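16th April

Glaze trial, Oltilano pastry, second recipe. Rolled cold, rested 45 minutes, glazed in four segments along the length. Glaze is the Cillier orange, 28 g per batch, brushed on before baking. First recipe ran off the sides – this one was mixed thicker.

Oven on the middle shelf, door kept shut throughout. Left to stand 7 minutes before moving to the table. Blue plate for serving, white table for checking colour. Base pale, glaze bright orange. Would accept a darker base.

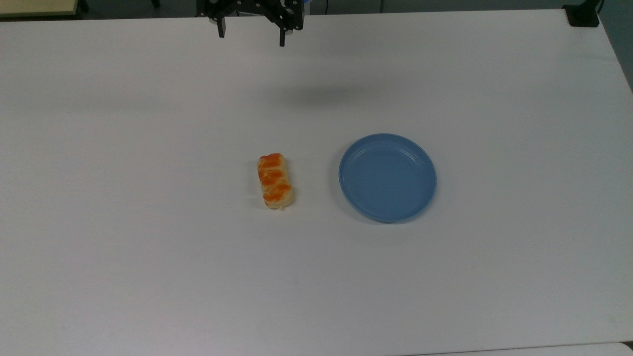
Kakia thinks the base wants longer in the oven and would drop the shelf one notch before touching the glaze again. Shelf change goes in the next batch, glaze weight unchanged.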